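Learning to Grasp Small Parts from Wrist-Camera Images
Handout for Unit 6, Robotic Manipulation
Module leader: Hiba Zoubi 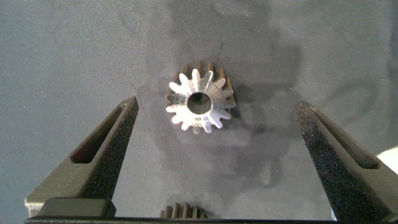 Reading time: 2 minutes

Purpose of the unit

Students will study how a robot can choose a grasp from the view of a camera carried on its own wrist. The lecture follows the Skelldale study by Leopold Baumgartner and Melaniia Marchuk, in which the task was to pick single metal gears from a flat grey surface.

Why small gears are difficult

Polished metal reflects light strongly. The tips of the teeth may appear almost white while the sloping sides look much darker, and a shadow beside the part can be mistaken for its edge. A method that relies on outline alone will often place the grasp off centre. The bore hole is a more useful guide to the middle of the gear – provided that it is in view.

Method

The training set held 3427 attempts. Each record consists of one image taken before the fingers close, the chosen grasp point and angle, and a mark for success or failure. An attempt was counted as a success only if the gear was lifted and held. The network gives every candidate grasp a score between zero and one, and the robot carries out the highest.

Results

The trained network was tested on 152 new attempts, of which 43 failed. Most failures were recorded where a second gear lay close to a finger. Training was repeated with 2000 of the records, and the order of the failure types did not change.

Points to note

The fingers remain in view throughout. The authors did not mask them, as their position tells the network how wide the gripper is open. Students should consider whether a network trained in this way could be moved to a gripper of another shape.

Preparation for the seminar

Read the section on scoring and bring a short written answer to the question above. Bjarke Stougaard will lead the seminar on Wednesday. Written answers are collected at the start.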